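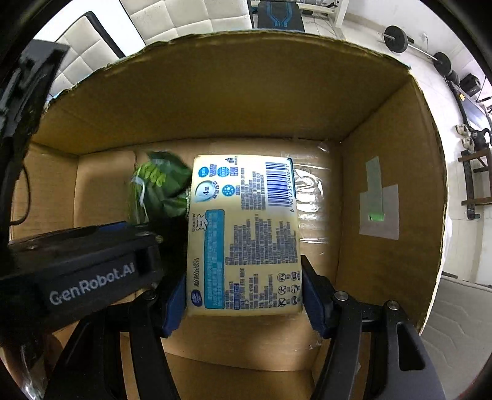

Clodden is a method for teaching robots to pick up packaged goods from recordings made by people using hand-held grippers. It was developed by Isabelle Simard and Hemant Chaturvedi and first described on 5 Apr 2021. The name also covers the set of recordings used to train it.

Method

A person carries the gripper by hand and does an ordinary chore with it, such as lifting a package out of a cardboard box, while a camera on the tool records the view past the fingers. The learning program sees only that view and the opening of the fingers. Because a robot arm can later carry the same fingers and camera, very little has to be translated between human and machine — a wonderfully simple idea that lets people record in homes as easily as in labs.

Results

The first set held 600 recordings made in 18 homes. Tested on 23 packages missing from training, the robot failed to lift only five. Soft bags were the hardest, as their folds shift when squeezed. Most striking was its handling of boxes: it learned to slide one finger down between the package and the wall, a move that earlier scripted planners had rarely managed.

Later work

Gaétan Li and Nathalie Turcotte extended the method to two-handed tasks under the name Tanasarn.

See also

Imitation learning
Bin picking
Renov (gripper)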